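Tamness publishes results of hand-held gripper comparison

FLAVISTHORPE, February. Tamness today released the results of a bench comparison of hand-held grippers used to record manipulation tasks. The comparison covered 6 configurations, built from two gripper bodies supplied by Brimley and three finger sets supplied by Vidmar. The full report, with task sheets and raw timing logs, is available on request.

Work was carried out at the Tamness site in Flavisthorpe, on the open upper floor of a building completed in 1970. Each configuration was run through the same set of 28 tabletop tasks. Tasks included picking up soft and rigid blocks, turning a block on its side, placing it inside a marked area, and passing it from one gripper to another.

Scope of the comparison

The two Brimley bodies differ in weight distribution and trigger travel. Body A places most of its mass above the hand. Body B moves the mass toward the wrist and has a longer trigger stroke. Both accept the same finger mount, so finger sets were exchanged without changes to the body or the camera position.

The three Vidmar finger sets were a flat pad, a ribbed pad and an open finger with a soft rim. All were fitted new at the start of testing and inspected after every session. Replacement was allowed only when a pad showed a visible tear. Two ribbed pads were replaced under this rule.

Camera mounts were also checked. A wide-angle lens was used on all units, and exposure was locked before each session. Position tracking was logged separately and compared with the camera record after the session ended. A recording was rejected if the two logs could not be aligned or if tracking was lost during a grasp.

Results

Operators completed tasks fastest with Body B and the open finger. The same finger on Body A was slower on placing tasks and equal on pickup tasks. The flat pad gave the most repeatable release position on rigid blocks and the poorest hold on soft ones. The ribbed pad fell between the two on both measures.

In total, 109 recordings were rejected. Most rejections came from lost tracking when one operator's gripper passed behind another's body or arm. Tamness has changed the floor layout and now places work tables farther apart.
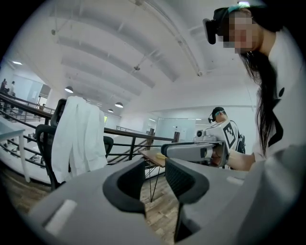 Operator fatigue was recorded by questionnaire at the end of each session. Body A scored worse for wrist strain in sessions longer than about 28 minutes. Trigger effort was rated the same for both bodies, although the measured spring force on Body B is higher. Tamness will repeat this part of the work with a larger group of operators before drawing a conclusion.

Limitations

The comparison did not cover wet objects, fabric or items heavier than the test blocks. Finger wear over long use was not measured. Results for the open finger apply to the current rim compound only, and Vidmar has stated that a harder compound is in preparation.

Availability

The report may be requested from the Tamness test office in Flavisthorpe. Mounting drawings for the finger sets are held by Vidmar and are not included. Brimley will supply firmware notes for both bodies to existing customers.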